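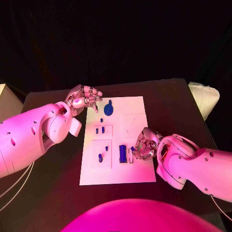 Por Rebecca Leone
Atualizado em segunda-feira, 25 de novembro

Quem somos

A Pultodia nasceu de uma guia de IPTU que ninguém em casa conseguia entender. Eu tinha acabado de me mudar, o valor vinha maior do que no ano anterior, e passei três tardes entre o balcão da prefeitura e o site da Câmara até achar a lei que explicava a diferença. Quando achei, escrevi duas páginas sobre ela e mandei para os vizinhos do prédio. Eles mandaram para outros vizinhos, e foi assim que começou!

Hoje somos uma redação pequena que acompanha impostos municipais e estaduais, orçamento público e tudo o que passa por votação e acaba no bolso de quem mora na cidade. Lemos projetos de lei inteiros (inclusive os anexos, que é onde costumam morar as surpresas), assistimos às audiências e publicamos textos que uma pessoa sem formação em direito ou contabilidade consegue ler no ônibus.

O que fazemos

Nosso trabalho mais conhecido é o Pradusar, um acervo aberto de leis tributárias comentadas. Já são 3.509 verbetes, cada um com o texto original, a data de publicação, o que mudou em relação à regra anterior e uma explicação nossa. Quando uma lei é revogada, o verbete continua no ar com um aviso no topo, porque muita gente precisa consultar cobranças antigas.

Também mandamos um boletim toda semana de votação, com o resumo da pauta e o placar das sessões anteriores. São 4.000 assinantes, e adoramos as respostas que chegam! Uma boa parte das nossas reportagens saiu de perguntas de leitores: a taxa de lixo cobrada em dobro de quem tem loja no térreo, o desconto do IPTU para aposentados que mudou de prazo no meio do ano, o ITBI calculado sobre um valor que o comprador nunca viu.

Em agosto começamos as oficinas Pillai, encontros gratuitos em escolas e associações de bairro para aprender a ler o orçamento da cidade. Levamos o documento impresso, canetas marca-texto e uma tarde inteira de paciência. Já passaram por elas 200 pessoas, de estudantes do ensino médio a síndicos, e a conversa quase sempre estoura o horário (a parte das emendas rende muito).

Como nos mantemos

Vivemos de assinaturas de apoio, de cursos para escritórios de contabilidade e da venda do guia anual Plosholm, que reúne prazos, alíquotas e isenções num volume só. Não aceitamos dinheiro de partidos, candidatos ou prefeituras. Os apoios recebidos e as despesas ficam publicados na página de contas.

Temos opiniões, claro, e elas saem assinadas e separadas do noticiário. Erros acontecem também: a correção entra no próprio texto, com a data, e segue no boletim seguinte.

Fale com a gente

Recebeu uma cobrança estranha? Sabe de uma audiência pública mal divulgada? Quer uma oficina no seu bairro? Escreva pelo formulário de contato. Respondemos a todas as mensagens, embora em época de votação do orçamento a resposta possa demorar alguns dias.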